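Clearing the long table: where we are with the gripper work

The recording at Prestcombe carries on until the end of September, and several people at Fukthorpe have asked what it means for them. Brenda Pereyra has put together the notes below with help from the studio team. If your question is not covered, the contact details are at the end.

Most of you know the background. The studio is used by day for classes and model making, and by the evening the long table is covered in whatever people have had out. Clearing it, sorting it and setting it up again has always fallen to the two studio assistants, Leandro Sosa and Simin Akbari. It takes up the last part of every late shift and often the first part of the early one. In the spring we agreed with Drenow to try a robot arm on part of that job. The arm is not here yet. What we are doing now is recording people doing the work with a hand-held gripper, so that the arm's software has something to learn from.

The gripper has a camera on it and two fingers with magenta ribbed pads. You hold it, bring the fingers up on both sides of the thing you want, close them, move it and let go. The camera takes in what the fingers are doing and a good deal of the room as well, so the recordings have the chairs, the statues and the screen on the wall in them along with the table. 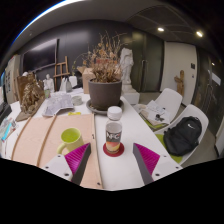 The hand-held gripper and a drinks bottle on the long table at Prestcombe.

What gets recorded

We have made 1,119 recordings so far. Each one is a single short job: move the bottle, put the mug over there, bring the small bowl to the front. Drenow sends a list at the start of the week and the assistants work down it. They can skip a job if it looks silly or if it would put a piece of someone's work at risk, and they write the reason next to it. Drenow has sent 97 recordings back as unusable. Most of these were early ones, where the person moved too fast or lifted the gripper away before the fingers had fully opened.

Drenow first asked for a bare table with one object on it at a time. Simin argued against this at the first review and got her way. The table is never like that at the end of a class. There is packaging on it, there are mugs, and somebody's plant is always in the middle. If the arm only learns on a bare table it will be no use to us, so the objects stay where the class leaves them and the assistants work in among them.

Bottles and mugs are the easy end of the list. A bottle stands up by itself and the fingers have two sides to close on. Mugs are a bit harder because of the handle, and Leandro now turns the gripper a little before he goes in so that a finger does not land on it. He did this without thinking for a fortnight before anyone asked him to write it down. A lot of the work has been like that. The assistants know how to do a thing and have never had to say how.

Flat and soft things are the hard end. Cloth slides and newspaper bends. A paintbrush lying on a table gives the fingers very little to get hold of, and if you come straight down on it the pads touch the table first. Folding canvas is on Drenow's list as a long-term job and we have told them we do not expect it this year. Simin can fold a large sheet in a few seconds with two hands. With one gripper she has to go back to it again and again, and she says her wrist knows all about it by the end.

For that reason the recording sessions are now kept to 33 minutes, with a proper break after each. That odd figure comes from the battery, which wants changing at about that point anyway. Please do not ask anyone to run on past it to finish a list. The gripper is light enough when you pick it up and a good deal heavier later on, and both assistants had sore forearms in the first week. We should have planned for that and did not.
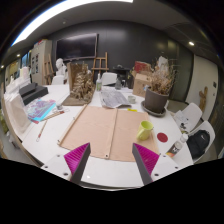 What changes for the assistants

Nobody's hours are being cut as part of this. That was put in writing before the first recording was made and it is pinned up in the staff kitchen. The agreement covers the trial and the twelve months after it. Sólveig Hjaltadóttir, who looks after staffing across both sites, has been asked what happens after that. Her answer is that she does not know and will not pretend to. There will be a fresh consultation before the agreement runs out, and the assistants will have the trial results in front of them when it starts.

The jobs will change, though. If the arm does what Drenow thinks it can, it will take the plain lifting and moving at the end of the day: mugs to the sink trolley, bottles and jars to the shelf, small tools into their trays. The assistants will still decide what is rubbish and what is somebody's work. This matters more in our studio than it would in most places. A cardboard model and a piece of cardboard packaging can be hard to tell apart even for a person who has been in the class, and we have all seen a student come back to find something missing. The arm will not put anything in a bin. Drenow wanted this left open and we said no.

Sculptures, models and anything on a base board are also out of bounds for the arm, along with plants. If it comes to one of these it will stop and leave it. Someone then has to come and deal with it by hand, so on some evenings the arm may save very little time. Leandro thinks there will be a lot of those evenings. Brenda thinks fewer, if the tutors keep finished pieces to one end of the table. We will find out.

There is new work too. Somebody has to check the arm at the start of each shift, clean the pads and go through the list of things it gave up on. This is skilled work and should be paid as such. A new grade for it has been proposed and is with Sólveig. Until it is settled, time spent on recording is paid at the higher of the two existing studio rates, and this has been backdated to the first session. If your payslip does not show it, tell her.

What changes for tutors and students

For now, very little. Recording is only done when no class is running. There is a card on the door when a session is on. You can still come in, but you may be in the recording if you walk past the far side of the table, so knock and wait for whoever is holding the gripper to lower it.

Please take bags and coats off the chairs if you are leaving for the day. They turn up in the recordings, and Drenow has to go through and mark anything that could be traced to a person. The same goes for sketchbooks with names on the front and for letters. Recordings are kept on a drive in the studio office until that check is done, and they leave the building only afterwards. Anyone who wants to see what has been kept can ask Brenda, and two tutors have already done so.

One request from the assistants: please put lids and caps back on. An open jar is a nuisance to a person and a much bigger one to somebody working with two fingers on the end of a handle.

Fukthorpe

Fukthorpe will not get an arm during this trial. The tables there are narrower and the room is used by outside groups in the evenings, and we would need their agreement first. Bautista Domínguez from the Fukthorpe workshop has been over to try the gripper and came back with a page of notes, most of them to do with clay. Damp clay sticks in the ridges of the pads and is slow to get out. Drenow is sending a second set of pads to try, and if those are no better then clay comes off the list at both sites.

Dates and who to ask

The mid-point review is on 17 September 2025 in the Lazaridis room, straight after the late shift handover. It is open to all staff from both sites and travel from Fukthorpe will be paid. Drenow will bring an arm on a stand and run it on a short list of bottles and mugs. It will be set up behind a barrier and you will not be asked to work next to it.

Questions on the recording and the job list go to Brenda Pereyra in the studio office. Questions on pay, hours and the grading proposal go to Sólveig Hjaltadóttir. If you have sore hands or arms after a session, tell the shift lead the same day and put it in the book.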